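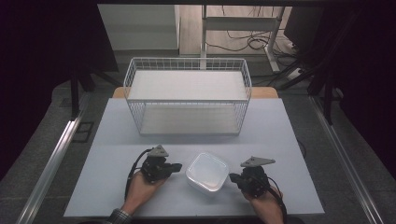 19 September 2021 - Two shelves and far too many tubs

Okay, so the rack. I have been going on about this rack for so long that I'm almost embarrassed to write about it again, but it has finally had its day and I want to get it all down before I forget what I decided.

It's the white wire mesh one with the two levels, from Lernar. I nearly bought the bamboo one from Gakeck instead (prettier, I admit it) but it was 60 dollars and this one was 26, and with the bamboo you can't see what's at the back. With the mesh I can look straight through the side and see what's sitting on the bottom shelf. That sold me. Also it's white, and the tubs are white, and I am apparently a person who cares about that now!

I kept it on the gray board to start with, completely bare, top and bottom, and just had the one little tub in front of it. The squarish one with the rounded corners and the see-through-ish lid. I love that tub. The sides have that frosted look, so you get a hint of what's in there without it looking messy, and the lid has a raised rim. I've got 15 of them now in this size, plus the tall ones from Ejigu that don't match anything and that I can't bring myself to give away.

So the big question was what goes up top. My first idea was tea on the top shelf and baking things underneath, but I bake maybe twice between now and December and I drink tea all day long, so the tea really ought to be wherever my hand lands first. Then I thought, well, is that the top? I'm short! The rack is going on the counter next to the bread bin, and the counter is already high, so the bottom shelf is the easy one for me. Tea on the bottom it is. Baking powder, cornstarch, the sprinkles, all that lot, can live upstairs.

I rang Maxence Lacroix about labels, as he did his whole pantry last winter and won't stop talking about it. He says to label the side and never the lid, as lids wander. I said mine don't wander, and he laughed for quite a while. Fair enough, I did find a lid in the cutlery drawer this morning. Side labels, then. He uses a paint pen, but I think I'll stick with masking tape and a marker until I'm sure I like where everything is. I change my mind a lot, I know this about myself.

Things still to sort out:

The big bag of rice won't go in any of the small tubs, so it needs one of the Ejigu ones (so they are useful after all - ha!).

I need more of the squarish size. Tarnlow had them in their fall flyer but I've put the flyer somewhere safe and that's the last I've seen of it.

The recipe for the oat cookies says 185 grams of oats and I always end up pouring from the bag and spilling. I'd like to weigh out a batch into one tub so it's ready to tip in. Write "cookies" on the tape so I don't eat it for breakfast.

Lentils. I have three open bags of the same lentils. No comment.

I had wanted to get the whole counter done in one go, but I got distracted by the spice jars and then it was time to eat, and we had soup, and it was good soup too, the leek one with too much pepper in it. Maybe I'll do the spices next. They're in a shoebox at the moment, which works fine as long as you don't mind rummaging for the cumin every single time.

Must remember to measure the gap beside the bread bin before I start filling anything. And ask Maxence if he still wants the old spice carousel, or if it's going in the charity bag with the mugs.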